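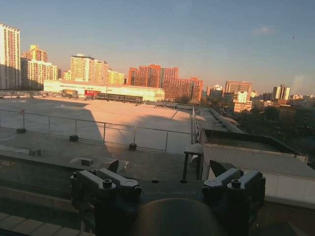
Kinier wrist camera kit: progress report to the Gaillard fund

Report date: 2021-09-07
Prepared by: Pletilia, Lekholm workshop

Where we are
The review of the Kinier kit is in its second stage. The kit is a small camera, a bracket and a cable set that fit at the wrist of an arm, looking out past the gripper. The fund asked whether it is good enough to buy for the other arms at Lekholm. We don't have a full answer yet. Fitting and cabling are finished, the indoor bench work is finished, and the work in low sun and deep shade is under way.

Fitting
The bracket went on without any drilling. Two of the screws supplied were too short and we used our own. The printed guide shows the cable on the wrong side of the wrist, and anyone following it will have to take the bracket off again. We have written to the supplier and asked for a corrected page.

Low sun
We have 661 stills saved from this stage so far. Distant buildings keep their colour well when the sun is on them. The gripper is the weak part. Its top surfaces show up, but detail is lost lower down, and for our work the fingertips and the blocks that hold them both matter.

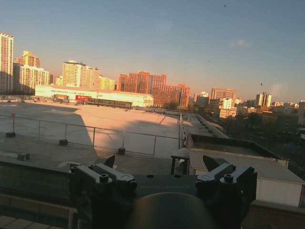 Wrist view over the roof towards the skyline. Highlights on the tops of the finger brackets, lower parts in shadow.

Changing the exposure setting helps one part of the picture and harms another. The kit has 5 exposure settings and we have tried all of them. Setting 2 is the best so far for the fingers, but the sky goes pale with it. We would like the supplier to let us set exposure on the lower part of the view only.

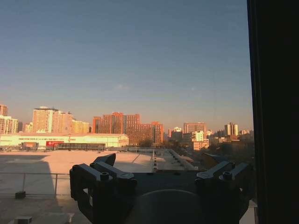

Gripper close to silhouette against the sunlit roof. Screw heads still visible on both brackets.

Cost and time
Spending is within the sum agreed. We have used 16 hours of bench time on this stage, more than planned, mostly on the cable and the guide.

Next
Finish the low sun work in September.
Repeat the cable flex test with the arm at full reach.
Get a price from the supplier for a longer cable.
Send the fund a buy or don't buy recommendation with the next report.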